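Ticket 12: Right hand lets go of soft items when the arm lifts
Project: Lirano (humanoid, home build)
Opened by: Mimoza Vukčević
Assigned to: Panagiotis Nedeljković
Opened: Saturday, May 19, 2018
Priority: normal
Status: open, workaround in use

Problem
Right hand closes on a pillow or a folded towel and holds while the arm is still. As soon as the shoulder starts to raise, the fingers relax and the item slides out. Hard items (mug, battery case) stay put. Left hand does not do it with the same towel.

Setup
Living room at Teodora's place, tile floor. Arms on the new Melis driver boards, hands on the old ones. Control loop at 1000 Hz. Head camera logging on. Power from the bench supply, no battery.

Steps to reproduce
Start the hand node, then the arm node. Close the right hand on the pillow at the default grip limit. Wait a few seconds. Command shoulder pitch up at slow speed. Grip goes before the elbow clears the knee.

Log

Mimoza: Swapped the left and right hand cables at the wrist. Fault stayed on the right side. Put them back.

Panagiotis: Can you send the current trace for the finger motors during the lift? I want to see if the command drops or only the current.

Mimoza: Sent. Command stays flat. Current falls to almost nothing for around 2000 ms, then comes back after the pillow is already on the floor.

Panagiotis: So the hand board is limiting itself. Check supply voltage at the hand connector while the shoulder moves. Measure at the connector, the supply display won't show it.

Mimoza: 12 V at rest. Dips under the cutoff when the shoulder starts. The left one dips a little but stays above. The right arm has the longer run, I added an extension when we moved the shoulder housing and used what was in the drawer.

Teodora: That was the thin wire from the Bondska kit. It was meant for the head lights.

Panagiotis: Replace it with the same gauge as the left side. Until then, raise the shoulder at half acceleration and see if the grip survives.

Mimoza: Half acceleration works with the towel. Pillow is still marginal. The glove slips on the cotton, so I taped the fingers on both hands to keep the two sides the same. Trying the pillow low down against the sofa next, with the shoulder barely moving.

Mimoza: Frame from the head camera during the low test, right hand closed on the corner, left hand open: 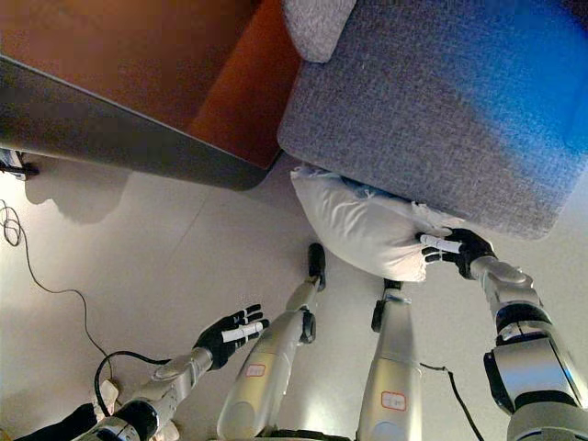 Workaround
Shoulder acceleration at half for any lift with the right hand. Pick up from low positions and keep the elbow bent. Do not raise the grip limit to compensate, it makes the dip worse.

To do
Mimoza: rewire the right arm extension, then repeat the test at full acceleration with and without tape.
Panagiotis: have the hand board report undervoltage. Right now it cuts current and says nothing — the arm node carries on as if it still has the item.
Teodora: find out if Pennington still has the 6-pin connectors. If not, we solder.

Leave the ticket open until the full-speed lift has been repeated on the new wire.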